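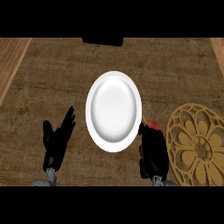
An empty oval plate on a wooden tabletop. Computer rendering.

The case for stating portion weights on menus

Nov 19, 2014

A restaurant menu in this country gives the buyer a name, a price and usually a list of ingredients. It seldom gives a quantity. Steak is the usual exception, and the weight quoted is the weight before cooking. Drinks are sold by fixed measure. Almost everything else on the page is sold by the plate, and a plate is not a unit.

I think this should change, and that the change would be cheap.

Consider what a price means without a quantity. Two places on the same street sell a fish pie at the same price. One serves half as much again as the other. A customer who has eaten at both knows this. A customer who has eaten at neither has no means of finding out, short of asking, and the staff will generally answer with "it's a decent size". In a shop the same pie would carry a net weight on the packet and a unit price on the shelf edge. Once the pie is hot and somebody carries it to a table, the information goes missing.

The common objection is that kitchens cannot work to a stated weight. Most of them already do. Any kitchen that costs its dishes has a specification sheet, and the sheet has weights on it. When the Bristine, a dining room of 59 seats in the town of Senitz, began printing served weights beside its main courses in September, the figures came straight from the costing file. The menu had to be reprinted anyway for the new season. The extra work was a column of numbers and one line at the foot of the page saying that weights were approximate and taken after cooking.

That line matters. A served weight cannot be exact. Meat loses water according to how long it is cooked, and a ladle of stew holds more or less gravy depending on who is holding it. A tolerance has to be allowed, and it should be printed. I would suggest a tenth either way for solid food and rather more for anything in sauce. A tighter figure would be missed often enough to make the whole scheme look silly.

There is also the question of what to weigh. If the total includes bone, shell or a large quantity of chips, the number can mislead. The Bristine gives one weight for the main item and another for everything served with it. Cekden, a café near the bus station which tried the idea on its lunch menu, gives only the total. I prefer the first method. A total of 600 g tells me very little if most of it is potato.

A second objection is that weights are unattractive on the page. This is a matter of layout. Vieira, the wine bar opposite the Bristine, has listed its cheese and ham by the 50 g and 100 g for years, in small type after the name, and the menu reads perfectly well. Buyers of cheese seem to expect it. There is no obvious reason why buyers of lasagne should be more delicate.

A third objection, and the strongest, is that printed weights will push kitchens towards bulk. If quantity is visible and quality is not, people may choose by quantity, and the cook who buys good fish and serves less of it will lose trade. I accept that there is some risk of this. The same argument was open to grocers, however, and expensive small jars still sell beside cheap large ones. People who want the better fish will read the ingredients as well as the number.

The gain at the other end is less often mentioned. Many diners want less food and have no way of ordering it. An 128 g starter and a 350 g main can be compared and one of them chosen. "Light bite" and "hearty" cannot, as the words mean different things in different kitchens.

I do not propose a law. A trade code with a standard form of words, a stated tolerance and a rule about bones would be enough to start with.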